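4.2 Route choice on foot among short-stay visitors

The walking routes of 100 visitors to Kurkham were logged over the first 20 days of July. Each visitor carried a position logger set to record a point every 500 m walked. After trips by bus and ferry were removed, 1,286 walking legs remained. Legs were assigned to one of three districts: the harbor, the Widero gardens, or the old market streets. Repeat legs between the same two stops were kept, as they are common near lodgings. 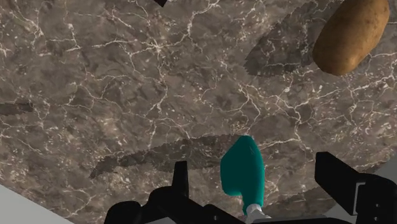 Figure 3. Simulated countertop with a potato, upper right.

According to Bernardo Patrício, the harbor share is inflated by the logging interval, and short detours into the market streets would be missed altogether. A shorter interval was tested on the Henriques loop only. It raised the market share there and left the garden share unchanged.

Visitors on their first trip returned to the waterfront more often than those who had been before. Park visits came mostly late in the stay. Legs that ended at the Gakard bus stop were treated as complete, even where the visitor later walked on.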